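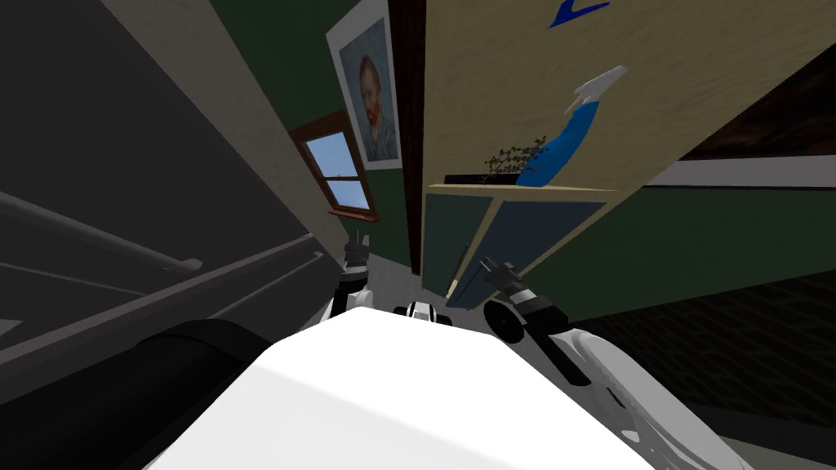
Will a machine ever empty my dishwasher?

Every spring somebody tells me that the household robot is almost ready. I have written on home appliances long enough to hear it many times, and I have become a slow believer. So this year I decided to ask a simple question to the firms who work on it: which chores can your machine do today, in a home it has not seen before?

The first answer came from Driltesach, a small company which trains its two-armed robot mostly in simulation. They build a room inside the computer, with a window, a cabinet, some things on a shelf, and they let the robot try there. A simulated vase costs nothing when it falls. In one night the robot can make 2000 attempts at opening the same cupboard door, and in the morning the engineers look at the results over coffee.

I asked how many of these attempts succeed. For a plain door with a good handle, nearly all. For a door without a handle, which you must pull by its edge with the fingers, the number becomes so low that they preferred not to give it to me. My own kitchen has only doors of the second kind.

The difficulty is the passage from the computer to the real house. In the computer, a hinge is always a hinge. At home it has been painted over, or it hangs a little, or a child has put a sticker on it. The people at Vorna, who make the grippers for several robot builders, told me that a finger which holds a cup very well can fail completely with a wet cup. They keep a shelf of kitchen objects in their workshop for testing, and the one they fear most is the plastic bag.

Vorna let me try to guide a gripper myself, with a pair of handles. My task was to fold a tea towel. I needed 42 minutes and I must say the towel was not nice to look at. The technician did it in two minutes, and then the robot tried alone and stopped at the second fold with one corner in the air. I felt some sympathy for it.

On the shop floor the situation is better. Goodwin, a supplier of bathroom fittings, has a machine which takes parts from a box and puts them on a belt. It handles 1000 parts in a shift. The floor is flat, the light never changes, and the box is always in the same place. When I asked if the same machine could take socks from a laundry basket, the shift manager laughed, but kindly, and showed me how a single part lying upside down makes it stop and wait for a person.

There is also Imus, which does not want to do everything. Their robot only carries. You load the tray, it goes to the other room, you unload the tray. For an older person who walks with a stick this can already be a real help, and I liked that they promise so little. They plan to start home trials in June.

My dishwasher, for the moment, I will continue to empty by hand. The plates a robot could perhaps manage. The cutlery basket, with the small spoons between the big ones, will need more time.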